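Looking after the picking cell at Denville

Abdelilah Hegazy has maintained the bin-picking cell at Tasell's Denville site for three years, and most of his time goes on cables.

"The arm is the easy part," he says. "What wears is whatever you hang on the outside of it." He checks the dressing at the wrist every 900 hours, looking for rubbed sheathing and for slack that has crept towards the gripper. Each joint is then run through its range at 30 per cent speed while he watches the loops. "If a cable goes tight before the joint reaches its limit, you re-route it. You don't pull more through and hope."

The connectors on the gripper get the same attention. In September an intermittent fault stopped the cell 17 times in one shift. Sotomayor, who supplied the fingers, suspected the drive. Hegazy found a plug that had backed out slightly.

The bin is clamped, and its position is checked against a stored point each morning. Scratches on the floor are logged, as new ones usually mean the approach height has drifted. Test objects are mixed in size and shape.

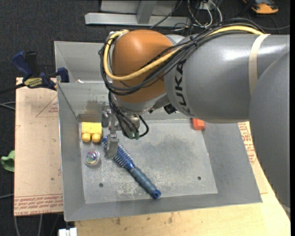
A full check takes 90 minutes. Hegazy keeps the readings in Stomico, with a paper copy in the cabinet door. "The next job is the strap on the upper link," he says. "I want it moved back before winter."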